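Salad First, Bun Later: Pictures from the Burger Table

Posted in May by Elango Chettiar
14 comments | 37 shares

Welcome to the gallery. My name is Elango and I write these pages about simple cold food for people who cook at home or for a small group. This time the subject is a burger table, and mainly the part of it which most people forget: the bread, the leaves, the cabbage and the tomato.

I learned to build burgers late in my life. In the house where I grew up we did not eat them, and when I came to live here I thought it was only a matter of putting one thing on top of another. Then my friend Mohandas Varghese asked me to help with the lunch of his walking club, and I discovered that a burger made without thinking will fall in the lap of the person who eats it. Since then I have been quite serious about it, maybe too serious, my wife would say.

The page is short and there are only two pictures, but under each of them I have written some notes. You may read only the notes, or look only at the pictures. Both ways are fine for me. 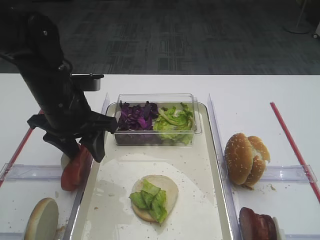 Nillell, May

Bottom bun open, green leaves on it, and a slice of tomato at the left edge of the tray. The sesame bun on the right has not been filled.

I always begin with the leaves. Many people put the tomato directly on the bread, and I did the same for years. The tomato gives its water to the bread, and the bread becomes like a sponge. A leaf of lettuce between them helps very much. It should be torn by hand, in pieces as big as the palm of a child, and folded over once or twice. If the leaf is flat, it slides. If it is folded, it makes a small cushion and the next thing can sit on it.

The purple cabbage and the green lettuce share one clear box with a division inside. I like this kind of box better than two bowls. It takes less place on the table, and the cabbage does not colour the lettuce, which happens quickly when they are mixed and left together. When I use cabbage I chop it small, I put a pinch of salt and a few drops of lemon on it, and then I wait for ten minutes before I taste. Without the salt it is a little hard for older guests. Mohandas adds sugar also, but I do not agree with him on this point and we have stopped discussing it.

A tray with a raised edge is a good friend for this work. Everything that falls stays inside it, crumbs and liquid together, and at the end there is one thing to carry to the sink. My own tray came from the Dorkar market, from a man who sold only trays and ladles. Still, I must give one warning, and I give it to myself also: wipe the tray between two burgers. A bottom bun which stands in liquid takes it up from below, and then all the care with the lettuce was for nothing. I keep a folded cloth on my left side and a dry one on my right side.

About sesame buns I have only one opinion. Buy them the same morning if you can. The Thampi bakery in our street opens at seven, and by half past eight the good ones are gone. If yours are from the day before, cut them and toast the inside for one minute in a dry pan. The outside should stay soft. When the inside is a little dry and firm, it resists the tomato better.

Some readers wrote to ask about quantities for a bigger group, so I put here what we used for the last club lunch. We were 8 at the table and I took one large lettuce, a quarter of a small cabbage, and four tomatoes, not too ripe. The tomatoes were 441 grams together, and the cabbage, after I cut it, was 282 grams. There was cabbage left, and I ate it the next day with rice. The lettuce was finished. If your guests are young people, take two lettuces and twelve buns, for they will come back for a second one.

I do not make exact recipes for sauce. I take three spoons of yoghurt, one spoon of mustard, a little grated garlic and pepper. The ready sauce from Folero is also good, in my opinion, but it is rather sweet, so then I leave out the sugar in the onions. Put the sauce on the top half, never on the bottom. The bottom has enough to carry.

The tomato deserves its own part of the page, so I continue with that. 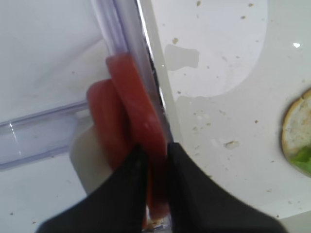

How thick should a tomato slice be for a burger?

A little thinner than your small finger. If it is thinner than that it breaks when you lift it, and if it is thicker the burger becomes too tall to bite.

I had this question from my niece first and later from two readers, so I answer it in this place for everybody. Use a knife with small teeth, like a bread knife. A smooth knife must be very sharp, or it presses the tomato before it cuts, and the seeds come out on the board. Put the tomato on its side, with the stem end to the right or to the left, and cut away a thin piece from this end. I do not throw it away, I eat it with salt while I work.

Then cut the slices and leave them on a paper towel for five minutes. Turn them once. You will be surprised how much water is on the paper. My mother would call this a waste, and she would press the paper into the soup if she could, but for a burger it is right.

Two slices from a small tomato are better than one slice from a very big one. The big ones are often soft in the middle, and with two small ones you can cover the bun more evenly, one slice overlapping the other a little. Wet slices like to stick to each other. When this happens I turn one against the other with the fingers, gently, and I do not pull. Pulling tears the skin, and a piece of skin alone is not nice to find in the mouth.

The order I use at home, from the bottom up, is this:

Bottom bun, toasted inside
Green lettuce, torn and folded
The patty, or fried paneer for those who do not eat meat
Tomato, one or two slices, with pepper
Purple cabbage, a small handful
Sauce
Top bun

If the patty is very hot, I change it and put the lettuce above, otherwise it becomes dark and tired. For a cold burger, with tomato and cheese only, the lettuce stays at the bottom always. Mohandas puts the cabbage under the patty so that it does not fall out at the sides. I tried it in his way and it works well, but the cabbage becomes warm, and I prefer it cold and noisy between the teeth.

For storing: the cut tomato does not keep well, so cut only what you need. The cabbage stays good for two days in a closed box in the fridge. Torn lettuce is best the same day – after a night the edges go brown, and it is better to buy a fresh one than to hide the old one under sauce. Buns can be frozen when they are whole, but not when they are already filled.

A reader asked under my page on sandwiches if she can prepare burgers in the evening for the next noon. I would not do it. Prepare the parts, keep them separate, and bring the box and the bread to the table. People like to build their own, and the children take only the bread and the sauce in any case.

Next month I will write on pickled cucumber, which I have promised for a long time. If you have a good way with onions that do not make the eyes cry, please leave it in the comments. I read all of them, usually in the evening after the dishes.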